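**Etton site, handheld gripper working group, August meeting**

Chair: Fulgencio Figueroa. Start 9:30 am. Apologies from the Clandorex side.

**1. Last minutes.** Accepted with one spelling fix (Kashindye, item 4).

**2. Fridge task rules.** Draft 5 was read through. Agreed that the door is fully open before the jaws come near a shelf, and that bags and small items are picked one at a time. 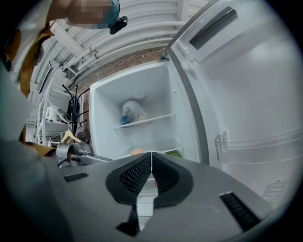

*Reading time: 1 minute*

Kunier asked if the glass shelf needs its own rule. Left with Fulgencio, who will write two lines on contact with glass.

**3. Plates and fragile items.** The draft says a plate carrying food is handled with both grippers in reach of it. Kashindye wanted this for bowls too. Agreed. Marker cubes are to be wiped and checked for loose faces at the start of each session. 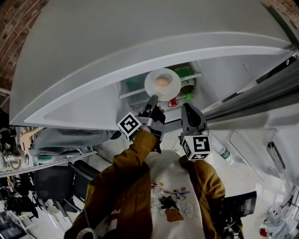 *Item 3: plate with one egg on the glass shelf, left gripper at the underside.*

**4. Targets.** Episode target stays at 1,000 for the site. Of the last 100 checked against draft 4, 97 met the labelling rule. The other three go back to Clandorex for relabelling.

**5. Actions**

- Fulgencio: glass wording, draft 6
- Kunier: bowl wording, marker checklist
- Clandorex: relabelling

Closed 10:15 am.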